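January, afternoon. Undero grippers, two-handed cloth set, bedroom site (Liao).

Picking up from the Ternevdale runs. Pao-chu wants to know if the regrasp point matters more than the number of demos. So today the same fold, split two ways: free regrasp vs. regrasp only at a seam or edge. Everything on the bed, no table. Softer surface = more slip in the fingertip track, we knew that going in.

644 demos in the pool before today. Threw out 9 for lost tracking, mostly fast lifts. Policy trained on free regrasp still grabs two layers when it shoud grab one. Seam-only looks cleaner on replay but slower.

Note to self – the Bultton script resets the gripper width zero every time it restarts. Check it BEFORE recording, not after.

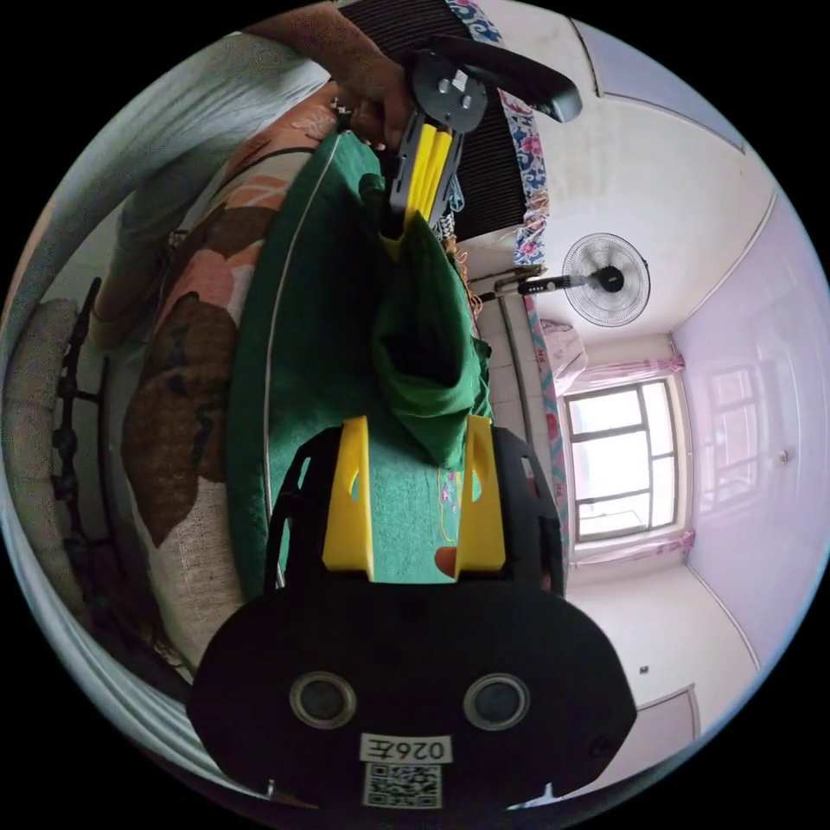

Why limit the regrasp to seams and edges?
Less spread in the grasp points, so the policy has fewer near-identical views to tell apart. Cost is a longer path per fold, and it falls over if the seam is hidden under a crease.

Ran the held-out check on the old checkpoint with that rule, 15 folds each way. Free regrasp: 3 double-layer grabs in the first batch and then I stopped logging them right, so don't quote it. Redo with Yao-tsung watching the replay. He thinks the error is in the close timing and has nothing to do with where we grab. Could be. Fingers close early in a lot of the clips, before the second hand has settled.

Shirts are the harder case. Collar and placket give plenty of edge to go for, sleeves bunch and hide it. Green on green is also bad for the cloth mask, threshhold needs another pass. 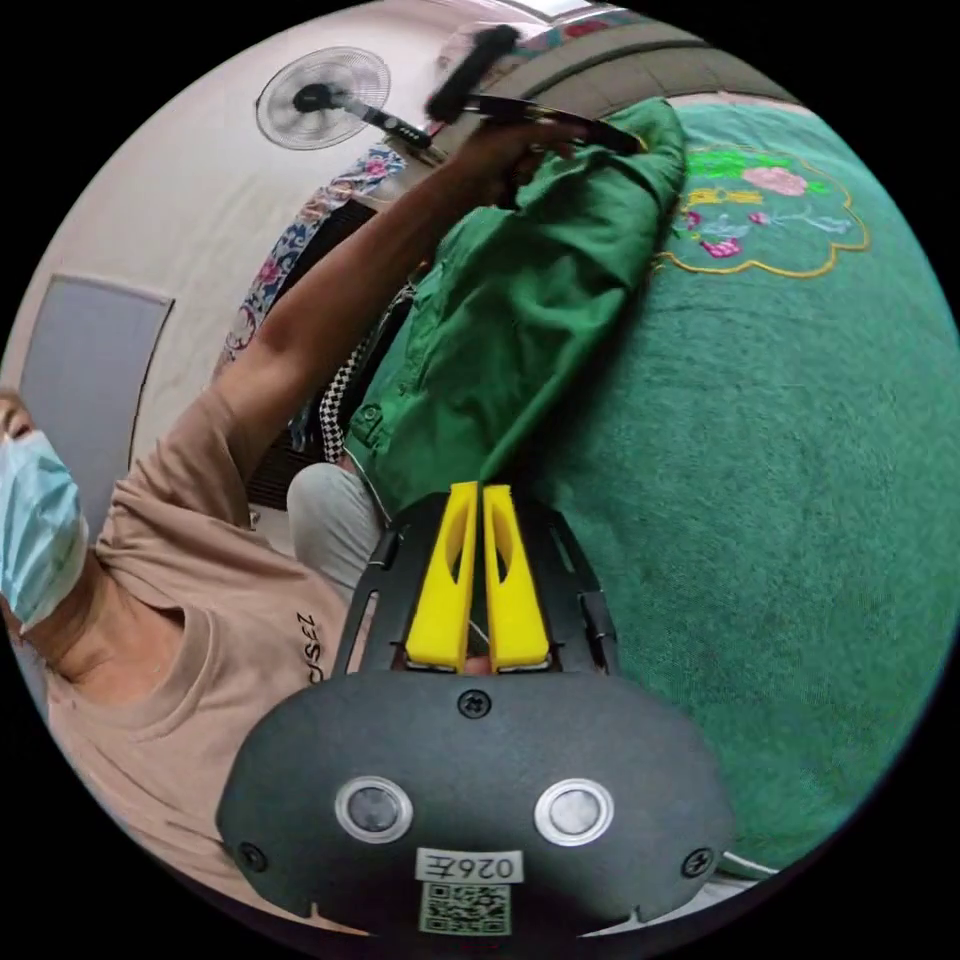
Green shirt on the teal-green bedspread, gripper 026E.

To do: fix the width zero, relabel close times, rerun both arms of the test with the same seed. Ask Pao-chu which split she wants for the shirts.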